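Print this page | E-mail this page | 14 shares

Trikaleck Practice Corner
Set-up guide, section 2: Stand, sheets and small items
Revised June 2024

Read section 1 (choosing the spot) first. The corner should have a wall on two sides and a flat surface between them. A tablecloth may stay on, but pull it smooth before you start.

2.1 Opening the stand

1. Hold the stand upright by the pole and loosen the clamp at the leg joint.
2. Spread the three legs until they stop. Tighten the clamp by hand only.
3. Check that every rubber foot sits flat. A foot resting on a fold in the cloth will let the stand lean.
4. Fit the backboard and tilt it back slightly. The round holes in the board keep the weight down and are not meant for hooks.

Caution: Do not carry the stand by the backboard.

2.2 Placing the music

1. Start with the first page on the left. For a piece such as "Variations on the Kanon," the title, the tempo (Moderato, quarter note = 74) and the pedal marking should all be in plain view from the seat.
2. Set the second page beside it. Keep hold of the top of the page until the bottom edge is down on the ledge.
3. Colored paper is fine. Thin paper bends at the middle and hides the notes nearest the fold – put a sheet of card behind it. 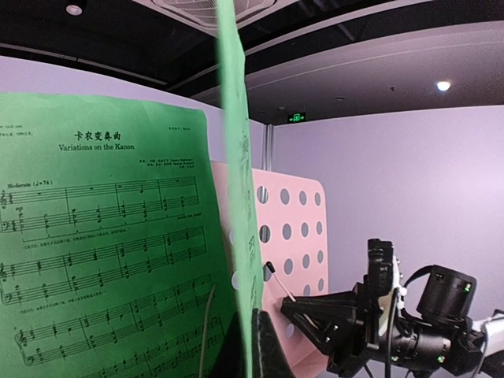 2.3 Drinks and small items

1. Keep drinks on the same surface only if they have a lid that closes. A steel bottle with a screw cap is the best choice.
2. Put the bottle down clear of the tripod legs. Leave enough space to lift it straight up.
3. Cups without lids go to the back corner, away from the pages.
4. Loose lids and saucers lie flat, next to the cup they belong to.

Note: Wipe the base of the bottle before it goes on the cloth. A ring of water will travel up into paper left lying there.

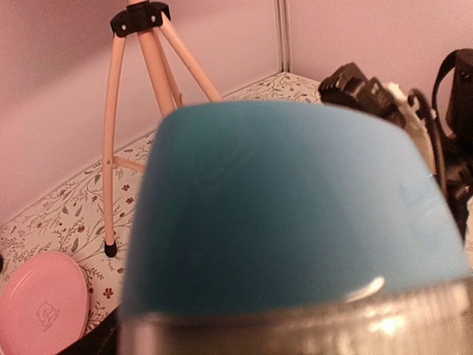
Tươi Văn: We tried the bottle next to the stand for a month and my daughter kept catching a leg with it. Since March it has lived on the other side of the metronome and we've had no trouble. I would make step 2 stronger.

Step 2 will be reworded in the next revision. Until then, a hand's width between bottle and leg is enough for most tables.

2.4 Metronome and sticks

1. Stand the metronome in front of the music stand, with the scale facing the player.
2. Set the tempo before you sit down. If your scale has no mark for the printed tempo, use the nearest slower one.
3. Thin sticks can be leaned across the sheets to hold them open. Use one stick per sheet.
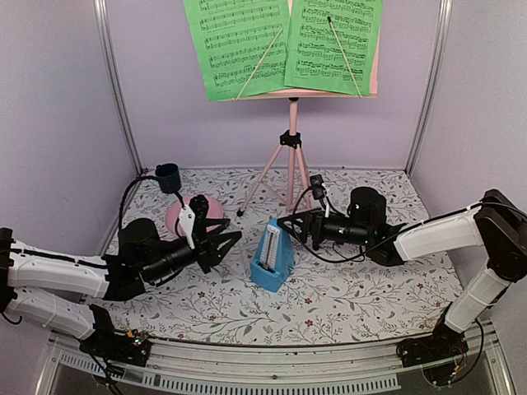 4. Move a stick if it crosses a bar you are working on. Slide it sideways – lifting it usually brings the page along.
5. When you finish, take the sticks off first, then the sheets, then fold the stand.

Caution: A wind-up metronome should not be stored fully wound.

Continue to section 3: Lighting and seat height.

Related items
Dritell folding stands: replacing a worn foot
Verstraete page card, pack of 20
Cleaning a Flesteo backboard
Practice log, printable

Comments (2)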